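Kamath Residences, Tower 2: Pre-Handover Inspection Checklist with Comments

Unit type: two-bedroom, furnished
Walked by: Elfriede Gerlach, for the owner
Accompanied by: Ambros Steiner, site office
Month: July

Marks used: OK, Fix before keys, Recheck, N/A

ENTRANCE AND HALLWAY

Front door closes and latches without pushing: OK
Door viewer fitted at correct height: OK
Deadbolt throws fully: Fix before keys
Comment: Bolt stops short of the strike plate. Works if you lift the handle while turning. Plate needs to come down a little. Steiner has noted it.

Smoke alarm present and sounds on test: OK
Hallway lights, both switches: Recheck
Comment: The switch by the bedroom end works. The one by the door only works when the other is left up. Probably wired wrong at the two-way.

Electrical panel labeled: Fix before keys
Comment: Labels are in pencil and two breakers have none. Owner wants printed labels.

KITCHEN

Gas shutoff reachable without moving appliances: OK
Range hood vents to outside: OK
Outlets near sink have ground fault protection: OK
Comment: Tripped and reset both.

Under-sink plumbing dry after 5 minutes of running water: OK
Cabinet doors level: Recheck
Comment: Upper left door rubs on its neighbor. Brolto hinges, so it should only need the adjusting screw.

Countertop sealed at wall: Fix before keys
Comment: Gap behind the stove. Sealant was started and not finished.

BATHROOMS

Floor drains away from door: OK, main bath. Recheck, second bath.
Comment: In the second bath a puddle stays by the vanity. Asked for the slope to be measured. I would not accept more grout as a repair.

Exhaust fans running: OK
Hot water at tap: OK
Shower glass marked as safety glass: OK, main bath. N/A, second bath (curtain).
Toilet base steady: OK
Tile, tapped for hollow spots: Recheck
Comment: Four hollow tiles on the wall behind the main bath door, marked with tape. None loose yet.

LIVING ROOM AND BEDROOMS

Windows open, close and lock: Fix before keys
Comment: Bedroom 2 window will not lock. The latch is from Rurkard and the other windows have the same one without trouble.

Window opening limiters fitted: Fix before keys
Comment: The unit is on floor 29 and the bedrooms have none. The sales sheet says they are included. Keys should not be taken until these are in.

Balcony rail firm when pushed: OK
Balcony door threshold sealed: OK
Wall paint and trim: OK
Comment: Small roller marks over the balcony door. Owner does not mind.
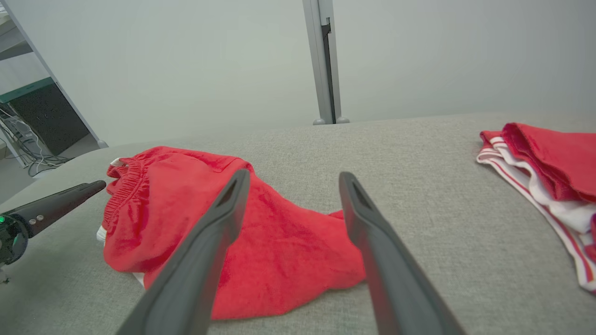
FURNITURE AND SOFT ITEMS

Inventory list matches the unit: Recheck
Comment: List shows two bedside lamps, found one. Site office to check the store room.

Wardrobe anchored to wall: Fix before keys
Comment: Brackets are on the wardrobe, screws are missing.

Upholstery free of tears and stains: OK
Bed frame bolts tight: OK
Curtain cords tied up out of reach: OK

COMMON AREAS

Stair doors close on their own: OK
Exit signs lit on every landing walked: OK
Elevator emergency phone answered: OK
Comment: Picked up on the second try by the Carna service desk. Reception was poor but they had the right address.

Parking space numbered and clear: Recheck
Comment: Space is clear but the number is not painted. Steiner says painting is done by level and ours is next.

PAYMENT AND KEYS

The sale agreement lets the owner hold back up to 5 percent until all "Fix before keys" lines are closed. Items marked "Recheck" do not stop handover but must be answered in writing. The balance is released when 100 percent of the list is signed by both sides.

Second walk to be arranged through the site office. Bring the panel key, a level and the spare lamp if it is found.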